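Moved the phone charging spot from the hall shelf to the long table by the wall. Notes follow, mostly on cable length, which is where I got it wrong last time.

Old arrangement at the Donport flat: one socket behind the shelf, one short lead under permanent tension. The plug end of that lead failed in October. The outer jacket split 14 mm back from the connector, exactly where it bent over the shelf edge.

The requirement this time is simple. Lead reaches the phone with the phone flat. No bend over an edge. Connector can be picked up with one hand without looking for it.
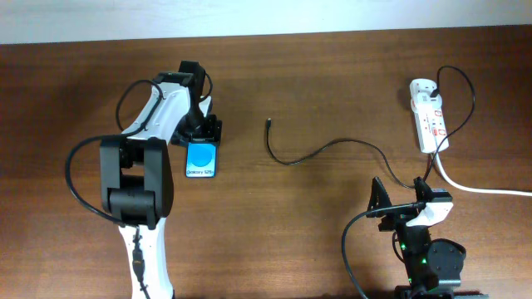 Slack is the only variable I changed. The new lead is 2,000 mm and the straight distance it has to cover is well under that, so the excess has to live somewhere. I tried coiling it and tying it. A tied coil drags the free end back every time you unplug. Now I just let it lie as it wants to: connector out in the middle of the wood, the rest wandering off to the right in a shallow S. It looks less tidy than a coil. The connector stays where I leave it.

Minttu Ojala asked whether a cable clip at the table edge would do the same job. It would hold the lead, yes. I had a Gadura clip on the shelf and it gripped tightly enough to crease the jacket. If you use one, get the sort with an open channel and leave a hand's width free on the phone side.

On power. The strip lives on the table top now. I know the usual advice is to screw it underneath. Underneath means kneeling to switch anything off, so in practice nothing gets switched off. 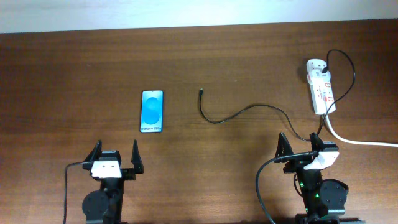

Phone, lead and power strip, all on the same surface. Model name still on the screen, blue oval on the wallpaper.

Strip orientation matters more than I expected. Lengthwise along the wall, a bulky adaptor in one socket covers the next one and the leads all come off towards you. Turned end-on, the leads come off sideways and the table in front stays usable. Small thing, took two attempts.

Table depth is 88 cm. Put the phone where your hand falls when you are seated and let the cable do the travelling. Pushing the phone right to the back so that the lead can be shorter is how I ended up with the hall shelf problem in the first place.

Eduard Šindelář objects that a phone left in the open gets papers put on top of it. Fair. It also gets warm under papers when charging, so keep a clear patch. I considered a tray and decided against it, as a rim is one more edge for the lead to bend over.

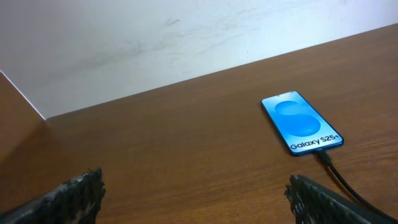
Back corner. The marks on the wall are next on the list.

For the wall I have half a tin of Väisänen matt white left from the bathroom. No idea yet whether it matches. I will try a sponge and plain water first, then a test patch low down, then decide.

One more check before calling the layout finished – the lead has to leave the phone in a straight line for the first few centimetres.

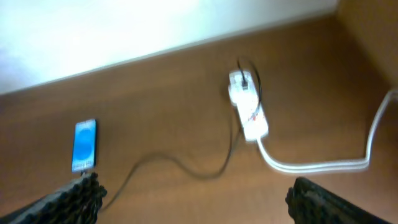
Strain at the connector is what kills these leads, going by the three I have cut open. The failure is always in the short bit behind the moulding. With the phone laid flat and the lead coming out of its bottom end, the long loose curve over the wood takes up any tug before it gets to the plug. Turn the phone so that the port faces the wall and you force a tight U instead, which I have now told two members of this household.

Cost of the exercise: one lead, ordered from Liren. Strip and table were already here.

If anyone has a replacement method for the split jacket on the old lead that lasts longer than heat-shrink, I am interested. Mine held for 101 days and then went in the same place.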